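Poltergate T2 Two-Arm Bench Cell
Tabletop pick-and-place station for tray loading, sorting and tidying trials
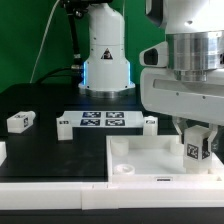
The T2 is a bench-mounted work cell for people who need to know whether a given handling job can be passed to a machine, and at what rate of failure. It is sold to shop-floor engineering groups, appliance makers and teaching labs. It is not sold as a finished production cell, and it is not a household product. Buyers who want either should read the section on limits before asking for a quote.

Overview

Two arms share one flat black work surface. Each arm carries a two-finger parallel gripper. Parts are white blocks with square black-and-white markers on their faces, and the cell finds them by reading those markers. A fixed camera reports where each block is and which way it is turned. The arm then plans a grasp, lifts the block and carries it to a tray or a panel.

The standard job is tray loading. Blocks start upright or lying on their sides, and the arm has to set them at fixtures near the tray corners. It was chosen because it resembles a large share of real chores once the details are removed: putting cutlery in a drawer insert, loading a dish rack, seating fittings in a shipping tray, returning tools to a shadow board. All of these come down to picking up a thing that may be facing the wrong way and putting it in a place that accepts only one way.

What is supplied

Two arms with controllers
Two parallel grippers, finger tips fitted
Work surface with mounting points for both arms
Green backdrop panel
Marked block set
Loading tray with corner fixtures
Marker panel for camera alignment
Fixed camera with bracket and cable
Control software, one site license
Printed setup guide and spare marker sheets

A workstation computer is not included. Minimum requirements are listed in the setup guide.

Test results

Results below are from our own bench at Vorville, collected in February with the standard block set and room lighting held constant. One run is one block moved from a random start position to its tray fixture, with no help from an operator.

Runs attempted: 364
Runs failed: 22
Stops requiring a manual reset: 3

Most failures were placement failures. The block was held correctly and carried to the right fixture, but came down slightly tilted and did not seat. Grasp failures were less common and were concentrated in blocks lying on their sides, where a finger has to come down close to the table. The manual resets all followed a block that had rolled out of reach of both arms.

These figures apply to rigid, marked parts of known size. They should not be carried over to other parts without a new set of runs.

Can it do chores yet

This is the question asked most often by visitors, and the answer depends on what is meant by a chore.

Repeated placement of known, rigid objects works. If the objects can carry a marker and the destination stays put, the T2 will do the job for a full shift with occasional stops. A person is still faster at nearly every step. The case for a machine rests on long hours and dull work, and on sites where an operator is already close enough to clear a stop.

Mixed rigid objects without markers work part of the time. The optional vision package replaces marker reading with a shape model. It handles mugs, boxes and jar lids acceptably when they are spaced apart. It does poorly with clear plastic, polished metal and anything stacked. Expect to spend more time on lighting than on programming.

Soft objects do not work well enough to recommend. Folding a towel can be shown on this cell, and we have shown it, but only with the towel laid out flat by hand first. Starting from a heap, the failure rate is too high to be useful. Bags, cables and clothing are in the same class.

Wet work is outside the rating of the cell. The grippers are not sealed. Do not use the T2 near a sink or with filled containers.

Site example

Fuentealba, a maker of kitchen drawer hardware, used a T2 to decide whether hinge parts could be loaded into packing trays by machine. The trial showed that loading was practical and that picking parts out of a bulk bin was not. The company now feeds parts from a vibrating track and kept manual loading for short batches. The cell itself stayed in the engineering office and is used to check new tray designs before tooling is ordered.

Setup notes

Fix the base plates before running any cable. Both arms must be powered down when the mounting rings are tightened.

Place the marker panel where the camera has an unbroken view of all its markers, then run the alignment routine. Repeat the routine whenever the camera, the table or either arm has been moved, including small bumps - a shift too small to notice by eye is enough to cause tilted placements.

Keep marker faces clean. Fingerprints are tolerated, scratches are not. Replace any marker with a torn corner.

Arm cables should hang with slack through the full range of motion. Check this by moving each arm slowly by hand before the first powered run.

Options

Unmarked-object vision package
Soft finger tips, pair
Ilness wrist force sensor, one per arm. Reduces tilted placements by detecting contact before the block is fully down. Requires control software 2 or later.
Blank tray for custom fixtures

Ordering

The T2 is built to order and ships on two pallets. Quotes are issued by the Poltergate sales office and should state the intended part, its weight and whether it can carry a marker. Sample parts may be sent to Vorville for a bench trial before purchase. Sample parts are returned with the run log.

Page revised June 2019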